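**Ferrand 2 firmware: does the auto-mapping do anything for you?**

**ireck_refugee**
Updated my Totmont 16 to the Ferrand 2 firmware last night. The release notes promise every knob will find its own job in any plug-in you open. I opened five synths. In two of them knob 1 went to cutoff, fine. In the other three it went to things like "MIDI channel" and "voice pan 7". Who is this for?

**Lesia Holovko**
Did you clear the old maps first? It keeps whatever was saved under the previous version and stacks the new guesses on top. Hold Shift and Page while you plug it in.

**ireck_refugee**
Cleared them. Same result, except voice pan 7 is now voice pan 8.

**petro_d**
I like it. You fix a map once, save it, and it stays fixed. I did all my regular plug-ins in an evening and haven't opened the editor since December.

**ireck_refugee**
So you did the mapping by hand, which is what I was doing with the old firmware. What did the update add?
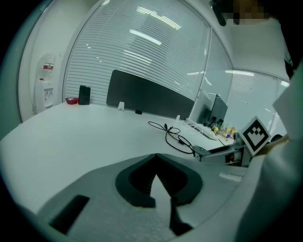

And before anyone says "learn mode", yes, I tried it. It caught the right parameter most of the time, but if the synth has an LFO running it grabs whatever the LFO is moving. Try that with a patch that has four of them going.

**petro_d**
Stop the transport before you learn. Most LFOs go quiet.

**ireck_refugee**
Not free-running ones.

**Ilona Farkas**
The plug-in makers share the blame here. One of mine exposes 2,062 parameters and lists them in no order I can see. No controller is going to guess which 16 I want.

**Lesia Holovko**
Sure, but then don't print "any plug-in" on the box.

**zestville_yev**
Disagree with most of this. The names on the display are worth the update by themselves. I had tape on my old controller for years - I'm not going back to tape.

**ireck_refugee**
The names get chopped at eight letters. I have three knobs called "Filter E". Tape could at least say "attack".

**zestville_yev**
Rename them in the editor? Takes a minute.

**ireck_refugee**
Renamed them. They went back to "Filter E" when I reloaded the song.

**Ilona Farkas**
That one is a real bug, I get it too. The names stick if you save the map as a user map and not in the song. Support told me it's on the list. They told me the same thing about the fader jitter, and I'm still waiting on that.

**petro_d**
Jitter is fine on mine.

**Lesia Holovko**
Yours has the newer faders, Petro.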